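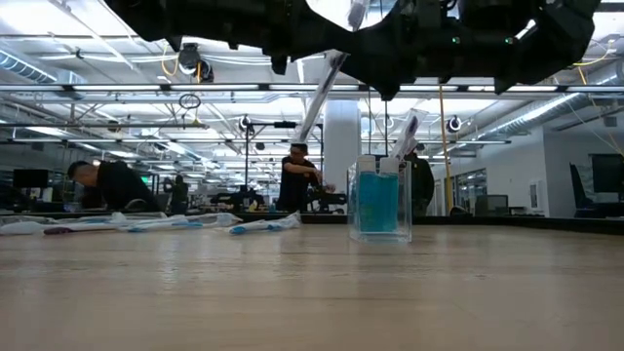
Re: Finishing a birch desk top, oil or water-based?

fanar_woodshed
Posts: 1,612

Welcome to the board! I've done a good many tops in our shop over the years and I still reach for water-based on pale wood, mostly to keep that light color my wife likes so much (she picked it, I just sand it). Oil is lovely but it goes yellow on you. Three thin coats, a light sanding between them, and plenty of patience while it cures.

Msimang5
Posts: 200

I'm going to disagree with my old friend up there, as usual! Water-based looks a bit cold to me, and when you scratch it you have to redo the whole top. With oil you rub a little more in and get on with your evening. Mine has had kids, homework and a glue gun on it since September and I still love it. 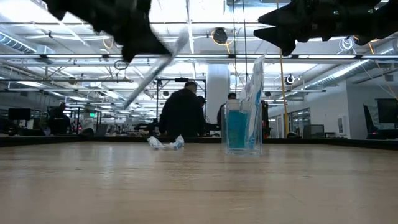 Pale top, grain running lengthwise

Ognjen Stoyanova
Posts: 5

Thank you both, you're so kind to write all this out. The desk is for my daughter and she does watercolors, so spills are a daily event here. Would oil stand up to that? The man at the Woritz store said wax, which only confused me more.

fanar_woodshed
Posts: 1,612

Oh, please don't use wax by itself for a painter! Water leaves rings in it and you'll be buffing every weekend.

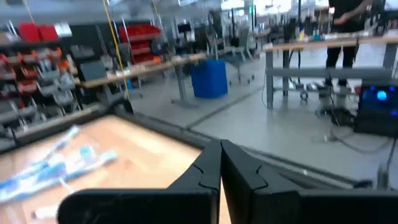
And do the underside too, same number of coats, or the top can cup when the heating comes on. I skipped it once on a hall table and I'm still shimming the thing.

Msimang5
Posts: 200

He's right about the wax and the underside. Still oil for me, though :) Try both on an offcut, Ognjen, and let her pick.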